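Housemate wanted from July – big room, small kitchen, decent company

Hello! I'm Nusrat and I'm looking for someone to take the second bedroom in my flat in Monddale. Ginevra Marchetti has had it for the last couple of years, but she's got a job at Relumico and is moving closer to work (I'm pleased for her, mostly).

The room is at the back, so it's quiet, and it gets the sun until 7 or so in the evening. Bed, wardrobe and desk all stay. The 501 bus stops at the end of the road and gets you into Dirwood in 15 minutes – 12 if the lights are kind.

I cook most nights and always make too much, so you'll get fed if you're in. The table is where everything happens, starry cloth and all.

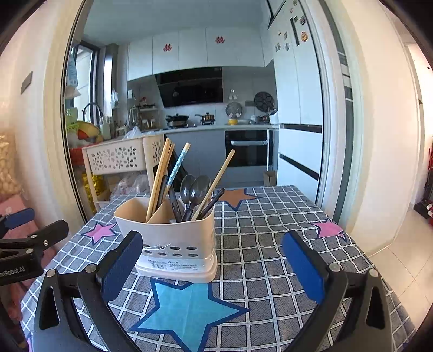
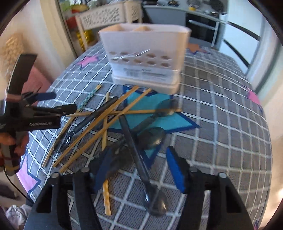 I work from home in the mornings, so I'd rather not have loud music before lunch. After that, do what you like! Friends are welcome, partners too, as long as they don't quietly move in. I'm afraid I can't have a dog, but I'd happily talk about a cat.

Bills are split down the middle and the landlord, Mr De Luca, is good about repairs (the boiler was sorted the same afternoon I rang).

If you fancy a look round, send me a message with a bit about yourself and when you'd want to move. Evenings after 7 are best for viewings.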